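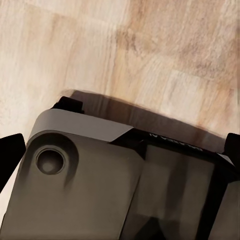
Getting There Without a Car: A Trial Trip from Lindsay to Pirnport by Public Transportation

Omolara Jibrin
Travel and Tourism Management, second-year project
Submitted in September

1. Background

The assignment was to plan a trip of at least two legs, take it, and compare the plan with what happened. I chose Pirnport because it is a small coastal town with a ferry landing and no train station. The town's visitor leaflet says it is "easily reached by bus and boat." I wanted to see what that means for a traveler who starts inland, has one suitcase, and does not drive.

Pirnport has 4000 residents. Most of its visitors come by car in the summer. I traveled outside the peak weeks, when the bus company and the ferry both run a reduced timetable.

2. The plan

I started in Lindsay, where I live during the school year. The plan had three legs:

Leg one: intercity bus from Lindsay to Calano.
Leg two: local bus from Calano bus station to the ferry dock at Pandach.
Leg three: ferry from Pandach to Pirnport.

I made the plan using only what a visitor could find online. I did not call anyone for help, and I did not ask friends who had been there before. The last ferry of the day was listed at 1745. My plan had me at the dock 20 minutes ahead of it, which seemed like enough for a foot passenger.

I set a spending limit of $100 for one-way travel, not counting food or the room.

3. What happened

Leg one went as planned. The bus left Lindsay on time and reached Calano a few minutes early. The driver announced the stops clearly, and the luggage space was large enough for everybody's bags. I have no complaints about this part.

Leg two was the problem. The online timetable said the local bus left from Bay C. The sign at Bay C listed two other routes and not mine. I asked at the ticket window and was told that the Pandach bus had been moved to the street on the far side of the station while the bays were being repaved. There was a notice about this, but it was taped to the inside of the waiting room door, where you would see it only on your way out. I walked over and got to the stop as the bus was closing its doors. The driver let me on.

The bus then took a longer route than the one on the map. It went through a housing development and stopped at a shopping center before it turned toward the water. A regular passenger told me it always goes that way outside the summer. The timetable does not mention this. I reached Pandach with very little time left.

The ferry ticket office was already closed. A card in the window said tickets could be bought on board, cash only. I had enough cash, but I had not planned on it, and the ferry website shows a card payment page. The boat left on time. The crossing was calm and I sat inside — it was windy on deck.

At Pirnport the landing is a short walk from the main street. The hotel had told me by email that the front desk would be open when the last ferry came in, and it was.

4. Cost

The trip came in under the limit. The intercity bus was the largest expense and the local bus was the smallest. The ferry cost more than the price on the website, which turned out to be the resident fare. The visitor fare is on a separate page under "Groups and Other."

5. Comparison of plan and trip

I arrived on the day I meant to, on the boat I meant to take. On paper the plan worked. In practice it depended on a driver waiting for me and on having cash in my wallet. A traveler with small children or heavier luggage would probably have missed the bus at Calano. Missing that bus means missing the last ferry and finding a room in Pandach, where I found only one guesthouse listed.

The return trip, two days later, was easier. I knew where the bus stopped and which fare to pay. I also took an earlier boat and had time to eat in Calano between buses.

6. Recommendations

For travelers: take the ferry before the last one if you can. Carry cash. Ask at the ticket window in Calano which stop the Pandach bus is using.

For the bus company: post stop changes online as well as at the station, and print a separate map for the off-season route.

For the ferry operator: show both fares on the same page, and say that evening tickets are sold on board for cash.

For the Pirnport visitor office: add the full route from Calano to the leaflet. At present it starts at the dock.

7. Limits of this project

I made the trip once in each direction, in good weather. I did not test it in the summer timetable or during a ferry cancellation. I also did not look at access for travelers who use a wheelchair. The local bus had a ramp, but I did not see it used, and the walkway down to the boat at Pandach is steep at low tide. Another student could take that up as a separate project.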